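Workshop notebook, January, soft goods bench
4 min read

Picking up where I left the last entry, which ended in the middle of a sentence because the kettle went. I was writing about the returns from the Nendura nursery order and how I'd like them sorted before we cut anything new. There were 64 pieces in that order and we've had 7 back, and I'd much sooner spend a slow afternoon handling those than guess at the problem from the emails. The emails are kind, by the way! Everyone who writes to us about baby things is tired and polite, and they put in little stories about the baby, and then I have to read the whole thing twice to find out what went wrong with the snap.

So the small table is the sorting table again. I moved the thread rack off it and put it by the window, where it will fade the thread, so please somebody remind me to move it back. The green woven basket goes on the left and the soft things go in the middle, one little pile at a time, and whatever is finished goes in the basket. I did try it the other way, basket on the right, and kept reaching across myself.

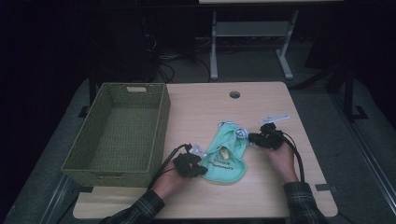
Back to the folding, then. I've gone round and round on whether a soft piece should be folded in half and then in thirds, or just in half and laid flat. Thirds looks lovely on a shelf and comes out of the basket with two hard creases in it, and with anything printed you get a crease straight through the lettering. Half and flat takes up more of the basket floor but I think I'm coming down on that side. The old Conceição cotton never minded either way. The Dillex blend we've been using does mind, and it holds a crease like a grudge, so for anything in Dillex please fold once, loosely, with the printed side out, and leave it alone after that.

Drawstrings: tuck them in before folding. I know it's fiddly. If they hang out they catch in the weave of the basket, and then you lift one piece and three more come with it, and you're back to the beginning. Tags stay on until the piece has been looked at properly, and then they go in the tin with the date on. I lost two of them yesterday and found one in my shoe.

I also had a long think over lunch about whether bibs and wraps ought to be kept together as sets or split up by kind. We sell them as sets, so my heart says sets. But when I'm looking for a fault I want all the bibs in a row so that I can run my thumb along every neck edge one after the other, and you can't do that if each one is wrapped up in its own cloth. So for returns, by kind. For anything going out the door, sets, with the plain or patterned cloth underneath and the bib on top where people see it first.
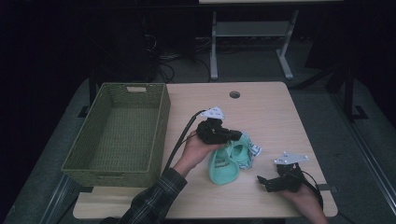

Tamara Ene
Soft goods and finishing

Neck edges, while I'm on the subject. Of the 7 that came back, 4 had the same trouble, a stiff little ridge at the back of the neck where the two ends meet. I held one against the inside of my wrist and I wouldn't have wanted it under my chin either. I think we turned the edge too early and pressed it too hard, and that's my doing, I was rushing to be finished before the holiday. I'll do a few with the press turned down and leave them on the shelf by the door for anyone who'd like to have a feel and write a word or two on the card.

The Tetico labels are still a bit scratchy. I've washed one at 50 three times and it has softened some, though it curls at the corners now. I'll ask if they do the same one in a satin.

To do: more tissue, new lid for the tag tin, thread rack back out of the sun. Also the basket could do with a brush, there's lint down in the weave and the pale things pick it up. I'll take it outside tomorrow if the rain holds off.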